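4.2 The "nowhere else" box

I'd gone into the study thinking the hard part of tidying would be the big stuff – the coats, the cables, the kitchen drawer that won't shut. It wasn't. In almost every home I visited, people got through the big stuff quickly and then stalled over things smaller than a thumb. Beads, stickers, a candle, the little pouch some other thing came in. I started calling these keepsake smalls in my field notes, and the name stuck.

As I said in Section 3, each household was asked to sort one surface of their own choosing, with me sitting nearby and mostly keeping my mouth shut. Sessions were capped at 100 minutes. I asked people to talk as they went, and I didn't suggest any categories. If somebody wanted a pile called "ugh", then we had a pile called "ugh" (we had several, and I've kept the label in Table 2 because I couldn't come up with a better one).

What surprised me was how early the clear box came out. I'd expected people to make their piles first and look for containers afterwards. Most did it the other way round. Down went a see-through box, in went two or three things, and only then did they start working out what the box was for. Mwende Langat put it nicely while she was going through a craft table: "I'll know what this one is when it's half full." I've gone back to that line more than any other in the transcripts. Figure 3 gives a fair idea of what a table looks like at this stage, with the sorting well short of finished. 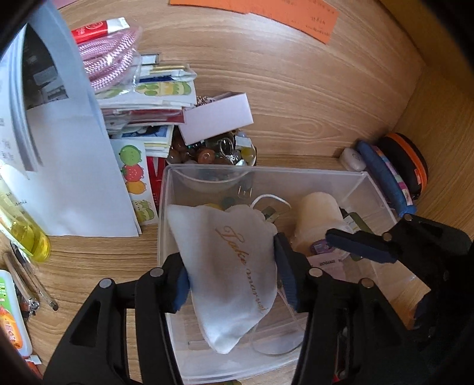

Figure 3. Small keepsakes on a tabletop: a drawstring pouch printed "Lake marvel" and a pale candle in the clear storage box, a bowl of beads and keychains behind it, and papers, stickers and packets stacked to the left.

The boxes that came out early tended to end up as what I'm calling the nowhere else box. Its contents don't match each other in material or use or even in size. What they share is that the owner has decided to keep them and hasn't got a better home for them. Stojan Begović, who'd sorted his whole desk without a pause up to that point, spent longer on one ribbon than he had on two drawers of paper. He tried it with the wrapping things, then with the sewing things, then laughed and dropped it in the box with a foreign coin and a birthday candle.

Bowls worked differently, and I think the difference matters. A bowl was nearly always for one kind of thing, or near enough, and people were happy to run their fingers through it without taking anything out. Viorica Milošević told me her bead bowl "isn't storage, it's for looking at". When I asked whether she'd ever tip it into a box with a lid she looked at me as though I'd suggested throwing it in the harbour. Hưng Lý said much the same about his keyrings, a bit more politely.

Paper and stickers were the third group, and the messiest to code. Sheets got stacked flat because they're flat, so a stack could hold a letter, a half-used sticker sheet and an empty packet, one on top of the other. Tihomir Omerović and I coded the stacks separately and disagreed more here than anywhere else. He wanted packaging counted as rubbish unless the owner said otherwise. I'd watched too many people smooth out a wrapper and put it back, so I argued for counting it as kept. We settled on a code of its own, "kept for now", and went back over the earlier sessions with it.

None of this lines up very well with the Vukadinović scheme I set out in Section 2, where objects are grouped by use first and by feeling second. With keepsake smalls, the colour of a thing or who it came from often got mentioned before its use did, and sometimes its use never came up at all. I don't think that sinks the scheme. It still did a good job on the kitchens, which I'll get to in 4.3.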